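Reading time: 4 minutes
Print this page | E-mail this page

Keeping the Lunch Hour: A Conversation with Kiri Rutherford

11/2/23

When Kiri Rutherford took charge of staff dining at the Tumeo offices in Owen, the lunch room served 41 people on a normal weekday. The building has 1,198 employees. Most of them, she found, ate at their desks, and many did not stop working while they did so.

"I was hired to look at menus," Ms. Rutherford said. "I spent my first month looking at calendars. Meetings were booked straight through from late morning to early afternoon. A better soup was never going to fix that."

Her first request to management was a simple one: that no internal meeting be scheduled between noon and one. The proposal took 11 weeks to approve. Several departments asked for exceptions, and two received them. The customer desk, which must answer calls all day, now takes its break in two shifts.
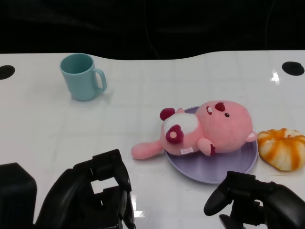 Ms. Rutherford is careful to say that the protected hour is an offer to employees and carries no duty to attend. Some prefer to walk, and others have errands in town. "I have no interest in telling adults where to sit," she said. "What I wanted was for a person to be able to stand up at noon without feeling that an excuse was needed."

The change was harder for managers than for their teams. Arnout Coppens, who directs the planning department, was among those who first opposed it. His group works closely with the Mestudach office, where the day begins later, and noon had long been the easiest time for both sides to talk.

"My objection was practical and I still think it was fair," Mr. Coppens said. "We moved the call to three o'clock. People in Mestudach were not pleased for a while. I was not pleased either, as I lost the quiet part of my afternoon."

He now eats in the lunch room on most days, usually late and usually with the same four colleagues. Asked whether his department gets more done as a result, he declined to make the claim. "I could not show you that. I can tell you that I learned one of my analysts was planning to leave, and I learned it over a sandwich, early enough to have a proper talk with her. She decided to stay."
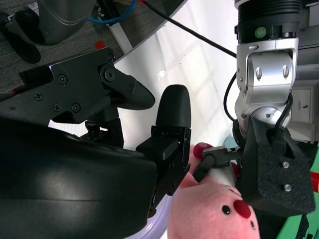

The food itself did change in time. Ms. Rutherford ended the contract for boxed meals and brought back a short hot menu, with two main dishes and one soup each day. Prices were held at their former level through the first year. She also removed the number system at the counter, under which employees ordered by code and waited for a screen to call them.

"It was quick, and everyone stood apart looking up at the screen," she said. "A line is slower, but people in a line talk to the person in front of them."

Not every step was well received. A plan for long shared tables was dropped after a trial, when staff made it clear that they also wanted smaller ones. A weekly theme menu drew complaints and ended within the month. Ms. Rutherford kept the comment cards from that period - all of them, including the rude ones - and reads from them when she trains new kitchen staff.

The lunch room served 1,492 meals in its busiest week this fall. Ms. Rutherford gave the figure only when asked and said that she is wary of it, as a cold or rainy week will always fill the room. She pays closer attention to how long people remain after they have finished eating. 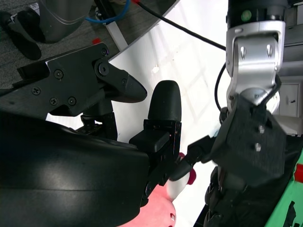

Tindeck series on working life: the midday break.

The Tindeck office is expected to adopt the same noon rule next year. Mr. Coppens has been asked to speak to its managers and said he will begin with his own objections, in full. Ms. Rutherford plans to visit in November, before any menu is discussed. She has asked to see the meeting calendars first.

Contact us | Copyright 2023 Tumeo. All rights reserved. | Back to top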